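Jurkstead's most worrying crossing is finally getting its lights

After two years of petitions, the crossing on Groltow Road will get full traffic signals, a raised crosswalk and a lower speed limit, the town announced on October 29, 2021. What great news for everyone who walks that way!

Groltow Road carries nearly 3000 vehicles a day past the library and the bus stops, and drivers coming down the hill have long been clocked well over the posted limit. A town survey logged 139 near misses there (yes, 139) between spring and fall. 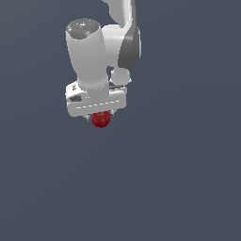

Kanako Tsuji started the petition after a cyclist was knocked down outside her bakery. It ended up with 272 signatures, and she is thrilled. "I cried when they called me," she said. "People stopped me on the sidewalk all afternoon to say thank you."

Work starts in November and should take three weeks, with one lane open throughout. The 50 bus will stop on Amano Street until the signals are switched on.

Traffic engineer Chiamaka Aliyu said the new lights will give walkers a longer green, enough for a slow crossing with a stroller or a cane. Plans are up in the library lobby, and they're well worth a look.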